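Notes for the shoe rack folder, Drondside room. Written fast, will clean up in July - probably. S. Söderlund

# cukelach-shoe-rack

Tidying and dusting around one slipper rack. Black metal frame, light wood boards, slippers on more than one level, armchair nearby. Small topic, small folder. If you want kitchens or wardrobes go look at Memik, same layout, same label names.

Version date: January 25, 2020

## What's in it

- 379 clips, all one room
- 1028 stills pulled from them
- 802 of the stills have labels, rest are blank for now
- `labels.csv`, one row per still
- `rooms.txt`, ignore it, left over

## The rack

Boards are pale wood, straight grain, rails are black metal. Label the two seperately: `board` and `rail`. Where a rail meets a board, use `joint` and stop there, don't try to split it further. Close views are the hard ones. You get two slats and not much else, and people kept writing `crate` or `box`. It's all `board`. 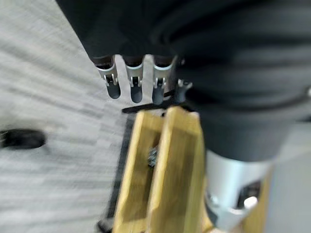
*Pale wood slats close up, black rail meeting them. Labels: board, rail, joint. Blur = yes.*

Blur flag is yes/no only. We had a scale once, everyone used it differently, gone now.

## Slippers

Colors in the labels:

- `white` - covers cream-white too, don't add a new one
- `pink` - the light pink-beige ones
- `unsure` - fine to use, please do use it

One row per slipper, not per pair. Slippers that are half hidden still get a row, with `part` in the last column. Toe direction is `front`, `back` or `side`, going by the rack and not by the view. Strap side up is the default so there's no column for it.

Don't guess at pairs. Yeh tried pairing in their set and took it out again.

## Dusting

Dusting clips are filed under `dust/`, everything else under `tidy/`. Duster gets its own label (`duster`), one label for head and handle together. Head is fluffy and tends to smear in the stills, draw the box around the whole smear. Cables on the floor: `cable`, one box for the whole tangle, life is short.

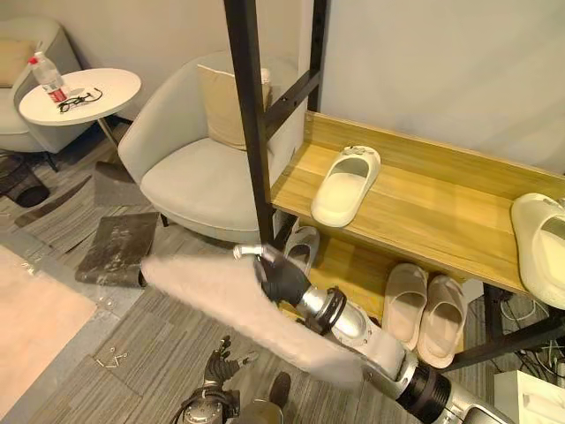
*dust/ - white duster out over the floor by the gray armchair, slippers on the board and on the tier below. Cables behind the lower rails.*

Armchair is `chair` everywhere. Not `armchair`, not `sofa`. Fix it if you see it.

## Known problems

- Board faces can look dark or see-through in close stills. Some rows say `glass`. Should be `board`. I fixed the ones I found, there are more
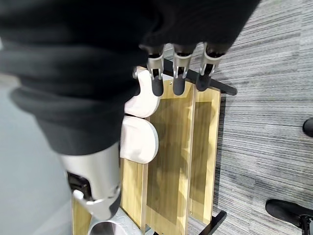
- same goes for grain, `grain` is not a label, it got in through an old template
- 7 clips have no sound track, doesn't matter for anything here but the loader complains. Pass `--quiet`
- stills from one clip are not always in order, sort by name before you do anything with them
- `joint` is way under-used in the early rows. Don't train anything on it untill it's redone

## Floor

Gray carpet, striped tiles. Label is `floor`, whole area, gaps included. Don't outline single tiles. A still with only floor behind and no rack in it is still a good still - keep it, set `rack` to 0, leave the slipper columns empty. Empty means empty, no dashes, no `n/a`.

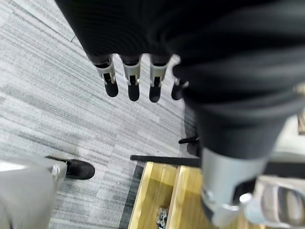 ## Splits

By clip, never by still. `train.txt`, `check.txt`, that's all there is. No hidden test part, don't ask. If you add clips put them at the bottom of `train.txt` and leave `check.txt` alone.

## Fixing things

Send row number, old label, new label. One line each. No spreadsheets with colored cells please.

Sølve Söderlund, Drondside

TODO: license text, thumbnails, the rest of the blank stills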